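Tidying tips from a crew that teaches the machines

Our little housekeeping outfit, Galang, used to do nothing but clean apartments. These days part of the week goes to showing chores with hand-held grippers so that the machines can learn them, and my goodness, it has changed how all of us think about picking up a room! I've been at this long enough to have opinions, so here are the ones I'd pass on to a new starter (or to anybody with a messy bedroom, really).

Pick the trash first and leave the dusting alone. We used to do a bit of everything as we went, chatting away, and you can't do that with a gripper in each hand. One kind of job at a time turned out to be quicker with bare hands too, and I do my own house that way now.

Bring the wastebasket to the mess. Put it down on the floor within arm's reach and move it along with you. Tarık Güneş, who runs our schedule, worked out that we were losing 26 minutes a shift walking back and forth to bins parked in corners.

Go slowly with anything light. Paper wrappers and thin packaging like to skid away when you hurry, so come in from both sides, close gently, lift, and then move over the basket before you let go.
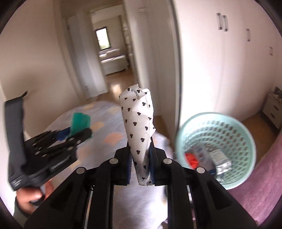

Rest your hands, too. We swap jobs every 30 minutes, and the person coming off the grippers gets something easy like folding towels. In April, when we started, a few of us tried to push through a whole morning and had sore thumbs by lunch.

As for the worry about jobs, yes, we've all had it, and it still comes up over coffee. So far the hours have stayed the same and the work has shifted around. Two of our older cleaners now train the rest, and they're wonderful at it, all those years of knowing how a room goes together. The pay for the training shifts is a bit better as well, though I'd still like to see it written into everyone's contract before next spring.

Oh, and wear soft shoes if there's a rug. You'll be shuffling on it more than you think.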